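How a Robot Learns to Wipe a Table
For readers from 6 years old, and for the adults who read with them

In January our class visited an open day at Wundico. It is a workshop where people teach robots to do small jobs at home. I went as the teacher who writes these pages, and I asked many questions so that you can have the answers.

First we stood by a table and the people showed us their work. The job of that day was cleaning a tabletop. You do this job after painting, or after dinner, and you do not think much about it. For a robot it is a long lesson.

A robot has no fingers like yours. Many robots have a gripper. A gripper has two hard parts that come together and go apart, a little like your thumb and one finger when you pick up a pea. The gripper we saw is called Fivel. A person can hold it by hand and do the job with it, slowly, many times. A computer keeps what the gripper sees and how it moves. Later the robot studies all this and tries to do the same.

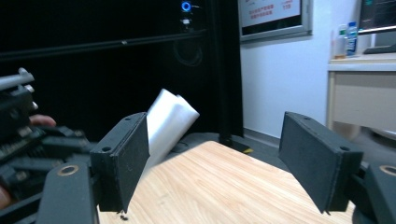
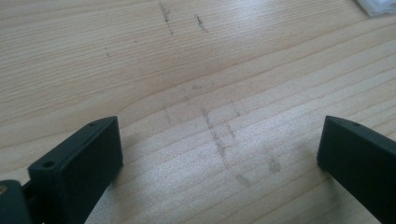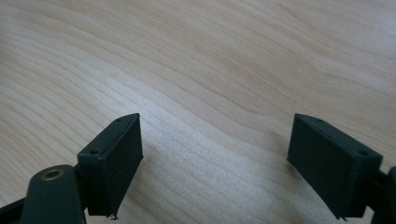 Wiping looks easy, but it is made of many small questions. Where is the dirt? Where is the cloth? How hard should I press? Your eyes and your hand answer so quickly that you do not feel the questions at all. A robot must learn each answer, and wood makes the first one difficult. Wood has lines in it, called grain, which grew when the tree grew. In the second picture the long lines of the grain are brown, and the dirty marks are gray and almost black, and some of the gray ones are so pale that they nearly disappear in the shine. A robot that cannot tell grain from dirt may try to rub away the tree! It must also learn that a bright spot of light is no stain, because no cloth can wipe it off.

How many times must a person show the job? One of the children guessed 2. The answer we got was 100 for a start, and 1000 is better. The dirt should be in a new place and the light should change too — if everything is always the same, the robot learns only one table.

There was also a part about mistakes. A robot can close its gripper beside the cloth and hold only air. It can push the cloth over the side of the table. The people at Wundico keep these mistakes, and they look at them again to see what the robot did not understand.

Some words to remember

Gripper: the part of a robot that takes and holds things.
Grain: the lines you see in wood.
Demonstration: when somebody shows how a job is done.

Try it at home. Put on thick mittens, take a cloth and wipe the table after breakfast. Pick up the cloth with only two fingers of the mittens. Then close one eye and do it again.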